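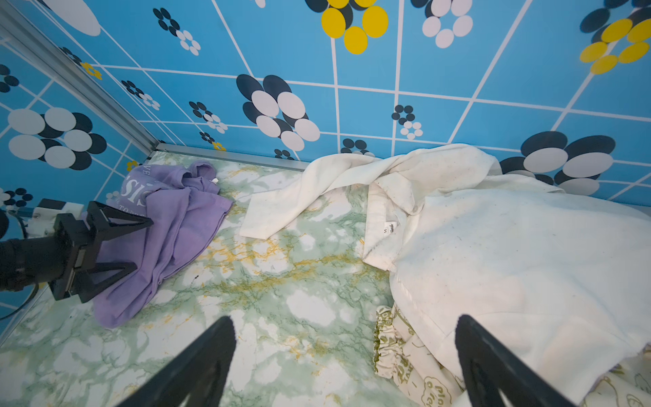 What should be checked before two arms are allowed to work in the same cell on soft goods?

The shared volume between the arms, the speed limit inside it, the grip force at each fingertip, and the stop circuit, in that order. Each check is done with the arms unloaded first and repeated with cloth in the cell.

Vokmont Two-Arm Cell Kit, Textile Version
Practice notes and equipment data

The Vokmont kit is a bench cell for handling garments and other loose fabric with two arms working over one surface. It is supplied by Dasus as a set: frame rails, wall panels, work surface covering, two finger sets, two wrist camera mounts, and the Plesach stop module. Arms are ordered separately. The notes on this page cover setup and use. They do not replace the risk assessment, which remains the duty of whoever puts the cell into service.

Shared volume

The shared volume is any space that both wrists can reach. Define it in the controller before the first powered move. The default setting lets only one arm enter at a time. For folding and sorting work this is too strict, and most users switch to joint entry with a minimum wrist gap. If joint entry is used, the gap must be measured from the widest point of each wrist housing, cables included. Measuring from the tool center is a common mistake and leaves the cable loop outside the protected zone.

Speed

Inside the shared volume, limit tool speed to 200 mm/s during teaching and during any run with a person at the bench. The limit is set in the safety controller. A limit set only in the motion program does not count, as it can be changed by anyone who edits the program.

Grip force

Fabric hides the fingertips. An operator can't judge from the outside whether a finger has closed on cloth, on the work surface, or on the other gripper. Force limits must therefore be set per finger set and not per task. The textile fingers ship with a limit of 9 N. Raising it requires a password and is written to the log. Inspect the tips for burrs at the start of each shift; a burr will pull a thread long before it can be felt by hand.

Surfaces and backgrounds

Panels and work surface coverings are sold in plain and patterned versions. Patterned coverings are used where the vision software is being tested against busy backgrounds. Whichever version is fitted, record it with the run. Results from one covering should not be quoted for another. Coverings must lie flat to the edge, with no lifted corners that a fingertip could catch.

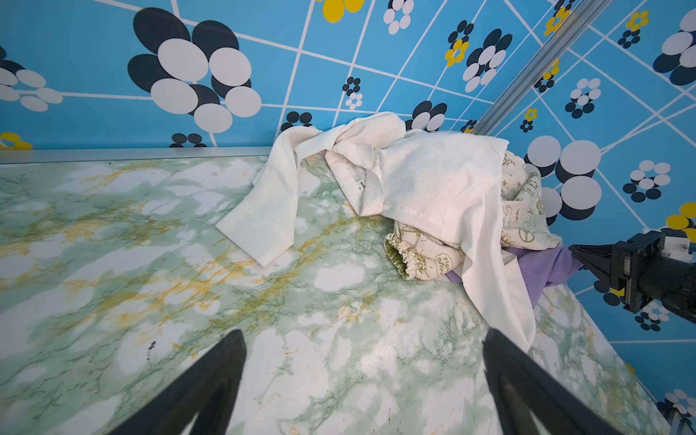 The same applies to the load. Write down what was placed in the cell, by garment type and color, and whether the pieces were stacked, separate or tangled. Sleeves, collars, elastic edges and care labels all behave differently under a pinch grip, and a log entry that says only "clothes" is of no use when a fault has to be repeated. Remove pins, loose buttons and hangers before loading. Drawstrings are to be tied off or taken out.

Reaching in

Do not reach in to free snagged cloth while either arm is powered. Press stop, wait for the Plesach module to show steady amber, then open the fingers with the manual release. Pulling the cloth against closed fingers can shift the finger alignment, and the cell must then be recalibrated.

After a stop, both arms restart from the home position. Resuming from the point of the stop is disabled in firmware from the February release onward. Ayman Kanaan's application note on recovery moves gives the approved sequence for cells where the home path crosses the load.

Cables

Wrist cables need a free loop that clears the full wrist rotation. Check the loop at both ends of travel. Clamps go on the fixed bracket, never on the moving link. Replace any cable with a flattened jacket.

Data

Kit order number: 1436
Finger set: textile, tapered, black
Default grip limit: 9 N
Teaching speed limit: 200 mm/s
Mass without arms: 11 kg
Stop module: Plesach, two-channel
Compatible mounts: Vokmont and Guerra wrist flanges

The Guerra flange needs the adapter ring, sold separately. Tighten in a cross pattern and recheck after the first day of use.

Page revised September 15, 2026. Technical contact: Mirko Pace, Dasus applications desk.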